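Section 4: Your First Tidy-Up Run

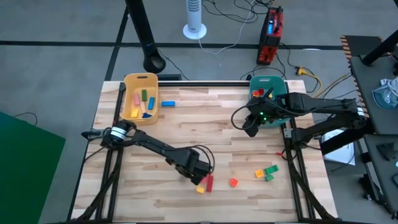

Before you start, let me set your hopes at the right height. People ask me all the time whether two arms can pick up after the kids yet. My answer is sort of! Blocks into bins, on a bench, with me standing close by, yes. A living room floor, no, and I wouldn't trust it with a sock drawer either.

So we'll begin with blocks.

1. Clear the bench and set out both bins where each arm can reach one.

2. Scatter a few blocks in the middle. Leave space between them the first time (you can get mean later).

3. Check that the cables have slack. Swing each arm by hand through its whole reach and watch the loops.

4. Open Flaltodex, pick Tidy, and set the speed to 2. I know it looks painfully slow. Leave it there.

5. Press Start and keep one hand near the stop button.

CAUTION: Don't reach in to nudge a block while the arms are live. Stop first, then nudge. Yaw Amissah forgot once and got a good pinch.

Note: Blocks that are touching each other are the hard part. If an arm closes on two at once, stop, spread them out and run again.

6. When the run ends, write down how many blocks made it and how many times you had to help. My notebook is up to run 136, and the helping column is still the one I care about most.

If an arm freezes halfway and the screen shows code 11, go to Section 7. Otherwise do five more runs before you touch the speed.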